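Zodora Z48 desktop case, second-hand

I bought this tower without processor and memory, because I wanted a cheap base for a home server. I paid 70 dollars, and the power supply was included. The metal is thick and the side panel comes off easily. With the case lying down, I can reach everything with two hands.

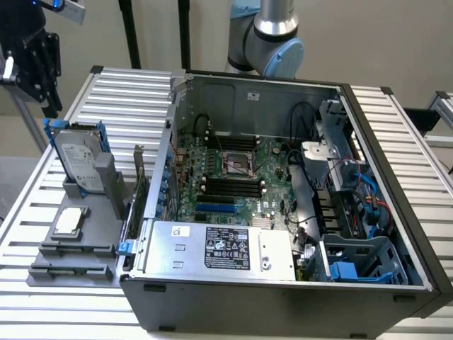 Skernanbridge, June 9, 2022

The blue clips for the expansion cards are my favorite part. I only wish the manual was clearer about which memory fits. A new one costs 149 dollars at Cheetham, too much for me. Four stars.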